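Home Notebook Sites Parts Old pages

10 November 2020

Roof at Beser, boxes up since October. Smog season is on schedule, unlike everything else.

Went up early to swap cards before the sun got onto the ladder. All of the Alva boxes were still on the rail next to the reference monitor, where we left them, apart from the end one, which had turned to face the stairwell door. Somebody has been using the rail to dry a bedsheet. I don't mind the bedsheet, but it was hanging straight across the inlets, so for some unknown part of the week we have been measuring the air quality of laundry. Cut the data from the last card swap to this morning for that box. I've left the others in with a flag because the sheet only reached halfway, going by the peg marks.

Main worry is still the overnight numbers. At the worst of it the box read 688 and the reference beside it read 200. Same air, same railing, close enough together that you could tie them with a shoelace. If I believed our box I'd be down at the hospital. If I believed the reference I'd still close the window, but with less drama.

The shape of the curve is fine, for what that's worth. It goes up when the reference goes up and comes down when it comes down. It just gets carried away after dark, like a relative telling a story. By mid-morning the two lines are back together as though nothing had been said.

My bet is fog. The Tallel heads are optical: a little fan pulls the air past a light, and whatever scatters the light gets called a particle. A wet particle is a fat particle, and the head can't tell that most of what it sees is water. The reference warms its sample first and so never meets the fog at all. The trouble is that smoke and fog come in together at this time of year, around the same hour, holding hands, and from the rail you can't say which one did it.

So the plan was to plot the ratio of box to reference against humidity and look for the place where it takes off. It does take off. Below 69 percent the ratio sits quietly near where it ought to, and past that it starts to climb, gently and then not gently. I was pleased with this for the length of one cup of tea. Then I noticed that the humidity in the plot comes from the chip inside the box, which sits next to the power board and is warmed by it. So the real air outside was wetter than that, by an amount I can't give. The bend in the curve is real, I think. The number on it belongs to the inside of a warm plastic box.

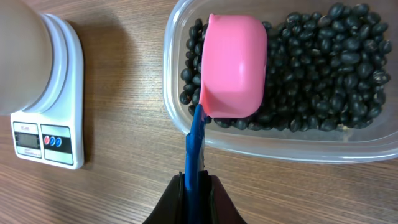

Mohandas Thampi has been through the plot and disagrees, in pencil. He says the bend could just as well be traffic: the trucks are let into the city late in the evening, the damp comes in at the same hour, and a head that reads fresh diesel soot badly would give me exactly the same curve. He wants the dry nights pulled out and plotted alone before anyone says the word fog again. He also says that the axis label is spelled wrong.

Both fair. The label is fixed. The dry nights are harder, there being so few of them, but there was that windy stretch near the end of October when the sky was visible and people took photographs of it. Pulled those. On the windy nights the trucks came in as usual (I could hear them from my bed, so I count this as an observation) and the box and the reference stayed together until dawn. That leans my way. It doesn't settle it, because wind also blows the soot off before it gets to the roof, and Mohandas will say so as soon as he reads this. I have left him some margin.

Logger notes, mainly for whoever does the next swap. The Sondent loses time. It loses it steadily, which is a kind of honesty, but it means the box and the reference slide past each other and by the end of a card the morning peak in one is sitting in the dip of the other. If you just subtract the columns you get a lovely error pattern that is entirely clock. Before comparing anything:

– write down the logger time and the phone time together when you pull the card, on the card sleeve, in ink
– do it again when the new card goes in
– stretch the record between the two, don't just shift it
– average to 30 minutes after that, never before

I did the averaging first last week and spent an afternoon explaining an effect that had no cause. The page is still in here, a little way back. I've drawn a line through it but you can read it if you'd like to see a confident man at work.

Also: the logger writes a zero when the fan stalls. It does not write a blank, or an error, or anything a person could be expected to notice. It writes a zero, the cleanest air on earth, and the daily mean drops and looks like good news. Any zero at this time of year is a dead fan. I've added a line to the script that throws them out and another that complains about it in capitals.
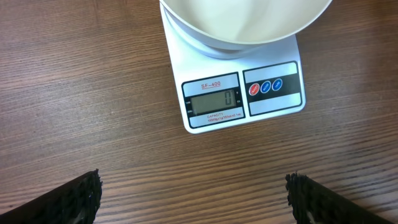

White bowl on the kitchen scale.

Fans, then. Opened the quiet one on the bench after lunch. The inside was coated gray with that soft felt you get on a ceiling fan in a rented room, and there was a spider, who had done well. Brushed out the felt, relocated the spider, blew the light path clear with the hand bulb (not the compressor, see the sad entry from the summer). It spins again. Before cleaning it had been reading low against its neighbors, and this goes the opposite way from the fog problem, so for some days the two faults must have been partly canceling out and making that box look like our best one. I had praised it in the monthly note. I'd like to thank the reader who didn't read the monthly note.

This brings up a thing I keep putting off, namely whether it's right to be sending any of this out while we're still arguing over it. The residents' group wants live numbers on their page, in colors. I understand it. They live beside the road, the nearest official station is across the river and in a park, and there's a hearing coming where they'd like to bring something more than coughing. But a color is a very sure thing. If the page goes to its darkest shade every time there's mist, the other side's lawyer only has to put our line next to the reference once and the whole record is gone, daytime hours included, and the daytime hours are good. I've offered them daily daytime means with the humid hours grayed out. They said gray looks as if we're hiding something. I said we're hiding fog. It didn't land.

Mohandas suggests giving them the box data and the reference side by side, bends and all, with a paragraph saying what we know. I think he's right, and I think he should write the paragraph.

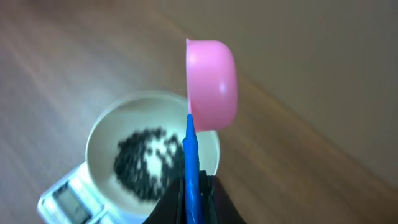

The new inlet hood is the other open job. The present one is a straight pipe pointing down, fine for rain, but on the still nights drops gather on the lip and get sucked back up past the light, and the head reports each of them as a catastrophe. I'd like to try something shallow and rounded, mounted sideways, so that water runs to the low part of the wall and falls off before it reaches the intake. The pink cup is about the shape and near enough the attitude: on its side over the bowl, mouth to the left, thin rim standing upright. Tip ours a little further forward so that the lower wall drains outward. It wants to be smooth inside, and not pink, though I'd accept pink if it stopped the arguing. The open side should face away from the road, or we'll be scooping exhaust and calling it background.

If the hood works the bend should move or soften on foggy nights and stay put on dry ones. If nothing changes at all, the water is on the particles themselves and no hood will help. Then we're into heating the inlet, and the battery is already the part of the box with the least sense of humor. A short length of warmed tube would be enough, I think, run only when the humidity chip says so. That gets us back to the humidity chip, sitting there beside the power board, enjoying the warmth. Move it. That should come before everything else, even the hood. I've written this on three pages now and moved it on none of them.

Asked Tallel whether they have a humidity curve for these heads. They sent back a brochure. The brochure shows a child in a field.

Things to do, in the order I will probably not do them:

– humidity chip outside, under its own little roof, away from the board
– one hood on one box, leave its neighbor alone for comparison
– ask downstairs about the bedsheet, nicely
– dry nights again, with wind speed on the plot this time, for Mohandas
– check whether the reference had its filter tape changed in the last week, as there's a small step in it that nobody's box shows
– spare fan

On that step: it's small and I wasn't going to mention it, but I've been treating the reference as the truth all along and it would be just like this month if it weren't. The service sheet is taped inside its door and the door sticks. Will bring the flat screwdriver.

Fireworks at the weekend, ban or no ban. Fresh cards in every box by the evening before, and clocks written down on the sleeves, please, including by me.

Recent pages
Fan stall, again
What the compressor did
Averaging first: a warning
Beser rail, layout and who holds the roof key
Battery life in the cold, first guesses
Older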